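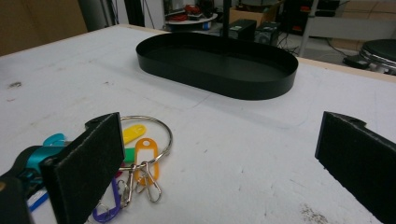

Key tags on their ring.

Search questions... Go

House and cat sitting in Givard: your questions

I get asked the same things over and over (which is fine, I like a natter) so I've put the answers in one place. If yours is missing, send me an email and I'll probably add it.

Who are you, then?

I'm Boglárka Kerekes, and I look after cats, rabbits, houseplants and the odd greenhouse while people are on holiday. I used to do it as favours for neighbours and then one September I had so many favours lined up that I had to start a diary. Ernő Katona covers for me when I go away myself. You'll have met him before he ever sets foot in your house, I promise.

Which areas do you cover?

Givard, and the near side of Visotum as far as the railway bridge. I go by bicycle, so hills matter! If you're up at the top of Preseson I can still come, but I'll ask you to book morning visits only. Further out I'm happy to pass on the name of another sitter.

How long is a visit?

Half an hour for one cat, and longer if there's a garden to water. I don't stand there with a stopwatch. If your cat wants to sit on my lap and the rain is coming down, I'm staying put.

How many visits a day will my cat need?

Two for most cats, breakfast and teatime. Some older cats who sleep all day are happy with one, but I'd rather see them in person first and talk it over. Kittens under 5 months need more company than I can give, and I'd suggest asking a friend to move in for the week.

Do you take dogs?

No, sorry! I love them, but a dog needs walking at times that clash with everybody's breakfast.

What happens when I first get in touch?

I come round for a cup of tea. You show me where the food lives, how the back door sticks, which tap is the garden one and so on, and I write it all down. This first meeting is free and there's no obligation. Please have the animal at home for it - I once had a lovely meeting about a rabbit who was at the vet's.

When do you need my keys?

At the first meeting if you're sure you want to go ahead, or any evening before you leave. I try your key in the door while you're standing next to me. New copies are the worst for this, they look perfect and then won't turn. If you're having one cut, Geerts on the corner by the chemist will re-cut it if it sticks, but keep the receipt.

Do you write my address on the key?

Never. Your key gets a code and the code is in a notebook that stays in my house, in a different place from the keys.

Can I leave the key under a flowerpot?

I'd much rather you didn't. Your insurer may have something to say about it as well. A proper key safe on the wall is fine by me, as long as you tell me if you change the number.

Can you keep my key for next time?

Yes, lots of people ask me to. If you haven't booked for a year I'll get in touch to see whether you want it back.

What about the alarm?

Write the steps down for me in the order you do them, and tell your alarm company I'm coming. I've set off one alarm in all this time. It was a very loud one, and the lady across the road still waves at me with both arms.

Will you water everything?

Everything you ask me to. Put the fussy plants together if you can, and leave a note on anything that hates being wet. I killed a cactus through kindness in my early days and I still feel bad about it. Tomatoes in hot weather need a visit of their own in the evening, so please mention them when you book.

What if my pet is ill?

I ring you first, then your vet. Before you go I'll ask you to sign a short form saying the vet may treat your pet and send you the bill. Please ring the surgery yourself as well, some of them won't take my word for it.

Will I get photos?

As many as you like! Some people want one every visit and some want total silence unless the roof's come off. Just say.

How much is it?

Prices depend on the visits and the animals, so I give you a figure at the first meeting and it doesn't change afterwards. I ask for half when you book and the rest when you're home.

What if I have to cancel?

Tell me at least 4 days before and you get the whole deposit back. Any later and I keep it, unless something awful has happened, in which case we'll talk.

Are you booked up for the summer?

School holidays go early. Christmas too. Last year I did 73 visits over the Christmas fortnight and ate my pudding standing up in my coat, so I've cut down a bit and there are fewer places than there used to be.

Can you bring the bins in?

Yes, and post off the mat, and curtains open and shut. No extra charge. I draw the line at hoovering.

What time can I ring you?

After ten in the morning is best, when I'm back from the breakfast round. If I don't pick up I'm on the bike, so leave a message and say your name slowly.

Contact Boglárka | © Boglárka Kerekes, Givard | Back to top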